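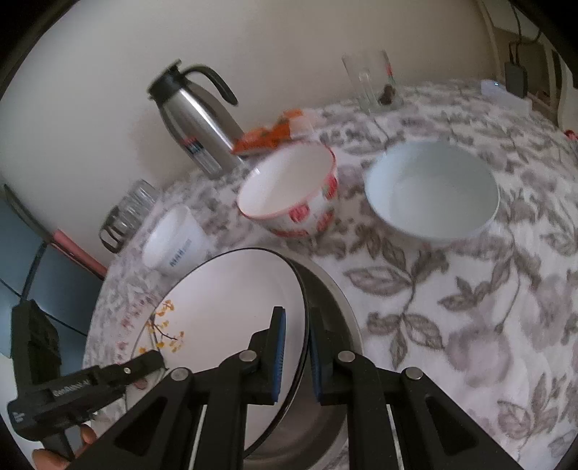 Ruwan Debnath asked before we left whether the glaze line at Meven still ran on town gas, and whether anyone would let us near the kiln. The answers are yes, and as far as the yellow line on the floor.

Meven makes tableware for hotels and for the household trade. The works sits behind the rail siding at Gilora, in a long brick shed with a newer steel shed joined to its eastern end. Visitors are taken through in the order the clay moves, starting at the slip house and finishing at the packing benches. Covered shoes are required and dust masks are handed out at the door.

The slip house holds the blungers, where clay, feldspar and silica are mixed with water. Our guide gave the mix only in general terms. The slip is passed over magnets to take out iron, then through a fine sieve, then to the filter press. Iron is the main worry with a white body, as a speck too small to see in the raw clay will fire to a brown dot. The press cakes are stacked under plastic to even out before they go to the pug mill.

Flat plates are formed on roller machines. A slug of clay is dropped on a spinning plaster mould and a heated head comes down to shape the back. The mould then travels through a dryer and the plate is lifted off once it has shrunk enough to release. Edges are fettled with a damp sponge. I had expected this step to be automatic, but the women on the bench said the sponge leaves a better rim than the machine the firm trialled.

There are 2 kilns. The first does the biscuit firing and is a plain tunnel with cars on rails. The second does the glost firing and is newer. Heat from its cooling zone is ducted back to the dryers. The guide had a chart of the firing curve on the wall but it was faded and I could not read the peak. Each car takes 30 minutes to clear the entry door, which sets the pace for everyone upstream.

Decoration was the part most of our group had come for. Patterns are printed as decals on gum-coated paper, soaked, slid into place and squeegeed flat to push out water and air. Trapped air blows a hole in the pattern during firing. The rim lines are done separately, with the plate on a hand-turned wheel and a loaded brush held still against it. The overlap where the line meets itself is checked under a lamp. A visible step sends the plate to seconds.

On-glaze colour is more easily worn by dishwashers than in-glaze colour, and the firm now fires most of its floral range hotter so the pigment sinks in. The trade-off is a narrower palette. Reds are the hardest to hold at the higher heat. The Saithong range stays on-glaze for that reason and carries a hand-wash mark on the foot.

Final sorting is by eye and by sound. A sorter taps the rim and listens, and a cracked plate gives a dull note. Seconds go to the shop at the gate, where the Ulent dinner plates were marked down and the coupe bowls had sold out.

The tour is free but must be booked. There are none in December, when the kilns are down for relining. Parking is on the siding side only, and the gate shop takes cards.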